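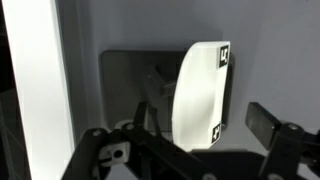
Fig. 5. White curved panel, dark gray square mounting plate, pale gray wall.

5. Fixing to the wall

Read this section even if you have hung things before. It covers the Skarden anchor kit in hollow walls, solid walls and studs. For tile, see section 6.

5.1 Before you drill

1. Weigh the item with everything that will sit on it or hang from it. Shipping weights printed on cartons are often wrong in both directions, so use a bathroom scale.

2. Find out what the wall is made of. Knocking on it tells you very little. Drill a small test hole where the item will cover it and look at the dust. White and powdery usually means drywall or plaster, red means brick, gray and gritty means concrete or block.

3. Look for studs. An electronic stud finder is a fair first guess and no more than that. Run it over the same strip of wall three times, and if the marks don't agree, ignore all of them and go in with a thin nail.

Caution: Pipes and cables do not always run straight up from an outlet or faucet, whatever you may have read. If you have any doubt, turn off the power to that room and drill shallow first.

5.2 A word about load ratings

The large anchors in this kit are marked 100 lb. That figure comes from a straight downward pull on new, dry drywall in a test rig. Your wall is probably older, has been painted a few times and may have been damp at some point. A shelf or bracket also pulls outward at the top, and that is the load that tears anchors out. We suggest you treat 100 as 19 unless at least one screw is in a stud. Some dealers will tell you this is too careful. They don't patch the hole.

5.3 Setting the anchors

1. Hold the plate against the wall and level it. Mark the holes with a pencil.

2. Take the plate down and drill at the marks. Use the bit size stamped on the anchor – the chart on the back of early boxes has two rows swapped.

3. Push the anchor in by hand until the collar touches the wall. If it slides in with no effort, the hole is too big. Filling the gap with glue or toothpicks will hold for a while and then it won't. Move the plate and start again.

4. Drive all the screws halfway, check the level again, then tighten by hand.

Note: "Self-leveling" plates from other makers still need a level.

5.4 Checking

Pull the plate firmly toward you. Any movement means the anchor has not gripped. Check again after a week, and again in December if the room is heated.

Spare anchors: Arer part 119.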